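Skusar 2 planner cuts re-planning stalls in two-handed gripper work

29 November 2022

Roritz has released version 2 of Skusar, its motion planning and grasp selection package for parallel grippers. The main change is in how the planner treats objects that touch or overlap. Earlier releases worked out a grasp for each item on its own and checked for collisions afterwards. The new one builds a single contact map for everything within reach and plans against that.

The work was done at the company's site in Zondgate, where the test set was extended in June to cover footwear. Shoes had been left out until then. Thick soles and open straps give depth cameras two surfaces at very different heights within a small area, and the old segmentation step often merged them or dropped the strap altogether.
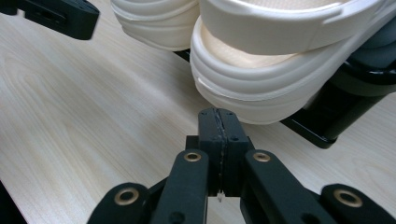 In Skusar 2 the strap and the sole are kept as separate surfaces belonging to one body. The planner scores grasps on each, then discards any where the closing path of the fingers would pass through a neighbouring item or a support. What is left is ranked by clearance first and by expected grip force second. Users can reverse that order in the configuration file, though Roritz advises against it for soft materials.

Tests were run on 562 recorded grasp attempts, replayed through both versions with the same sensor data. The old planner stalled and had to start again in 100 of them. The new one did so in 11. Most of the remaining stalls involved pale objects on pale surfaces, where the edge of the sole could not be told apart from the table with enough confidence. Replay does not show whether a grasp would have held, and the release notes make no claim on that point.

The second part of the update is Kombo, a scheduling layer for work with two grippers. It gives each arm a reserved volume and a time window, and lets one arm wait at a hold position while the other closes. Reserved volumes can now be changed during a motion – previously both arms had to come to rest first. Kombo can be switched off, in which case the two arms are planned one after the other as before.

Log files have a new format. Each rejected grasp is stored with the reason for rejection and the surface that caused it, and a small viewer is included for stepping through them. Logs from version 1 can be opened in the viewer but will show no rejection data.

Existing grasp libraries need to be converted before use. The conversion tool runs from the command line and leaves the original files in place. Custom finger shapes must be measured again, as the contact map uses pad width and thickness where the old planner used only the opening distance.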